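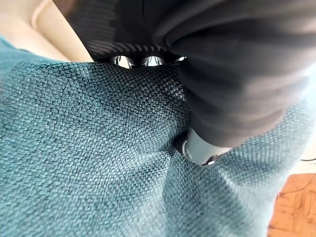 Hand and wrist care on the Leler two-arm unit – FAQ

Reading time: 2 min

How often should the fingers be checked?
Every 200 grasps on woven or looped cloth, every 500 on smooth cloth. Look at the rim of each fingertip cap for trapped thread. Pull thread out along the finger, never across it.

A cap turns when I twist it by hand. Can I keep running?
No. Stop the arm, take the cap off, clean the seat and fit a new one (part 348). Caps are not glued. If the new one turns as well, the finger has to be replaced.

Do I need to run the towel check after changing a finger?
Yes. Both hands hold one towel at knee height in front of the couch. Set the grip on the left hand first, then match the right. A hand that lets the towel creep goes back to the bench.

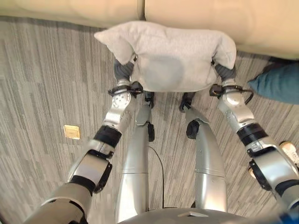

Towel check, both hands closed.

Where should the wrist cable go?
Leave a free loop at the wrist. A cable tied flat to the arm will pull at the connector when the wrist rolls. Usha Warrier's routing sheet gives the loop length as 145 mm – measure it with the wrist straight.

The towel check passes but pillows slip. Why?
Usually the two arms do not agree on where the middle is. Rerun the arm zero routine in Grokbridge, then bring both hands up to a pillow set against the couch and compare the gaps before closing. 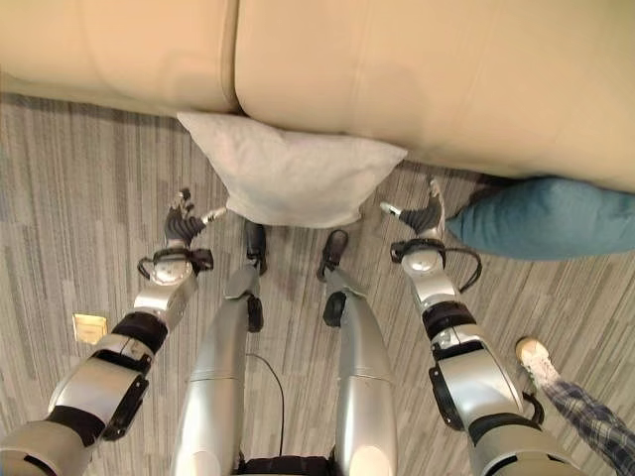 Hands on either side of the pillow, before closing.

Can someone stand nearby during the checks?
One person, on the stop button, at the robot's side. Keep feet out from under the forearms.

Does the unit have to be powered down to clean the hands?
Yes, for anything beyond a dry brush. Use a lint-free cloth with a little water. No solvent on the caps.

Who do I contact about a worn wrist joint?
Gijs Verstraete for parts, Narayanan Krishnan for calibration. Send the Grokbridge log from the last failed check with the unit number.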